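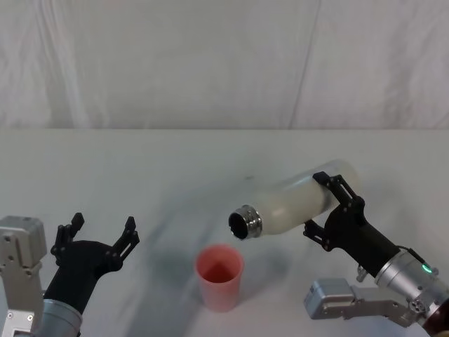
Pledden two-arm kit, rental terms and whether the pouring demo means anything

wristpin
Started Monday, 8:40 am

We've had the Pledden pair on a trial rental from Anel for a couple of weeks and I have to tell Marijke Dekker (she signs things) whether we're buying. The brochure says "ready for everyday kitchen tasks." Whose kitchen, it doesn't say. Has anyone lived with these longer than the trial?

My numbers so far: 109 pour attempts, bottle into cup, 80 I'd call acceptable. The rest I'd call mopping.

oldservo
Which grippers? The stock black two-finger ones were fine for us on anything round. Flat stuff, forget it. We spent most of October failing to pick up a ruler.

wristpin
Stock ones. Right arm has the bottle, the way it does in the picture up top, with the left one parked wide open like it's waiting for a handshake. I'm paying rent on both.

GrietJ
Griet Jacobs here, I used to do installs for Mustonen, so salt to taste. 80 out of 109 is not a kit problem. That's a teaching problem. How many demonstrations did you record?

wristpin
Eight.

GrietJ
Well, there you go.

wristpin
The sales guy did it with five!

GrietJ
The sales guy pours for a living. Record more, move the cup between takes, and vary the bottle angle at the start. If you always begin from the same spot it learns the spot.

tablesaw_tim
Disagree with Griet a little. We did 500 demos on the Pledden and still got misses, and ours were nearly all from the wrist drifting after a long session. Restart it at lunch and the afternoon is much better. I shouldn't have to give a robot a lunch break at that price.

oldservo
Same here with the drift. Anel support told us to recalibrate, then told us calibration was in the premium plan.

GrietJ
Tim, was that the old firmware? They changed the wrist homing.

tablesaw_tim
It was whatever firmware it came with. I don't update things that are holding liquids.

marzipan_joint
Bresta rents a single arm for a lot less. If the left one is only there for moral support you could save the money.

wristpin
Tempting, but Marijke wants lids eventually, and I'm not explaining one-handed lids to her. I'll record another batch with the cup moved around, do the lunch restart, and post the new count. Does anyone have the premium plan price in writing? Anel keeps offering me a call.

oldservo
Take the call. Bring a sandwich.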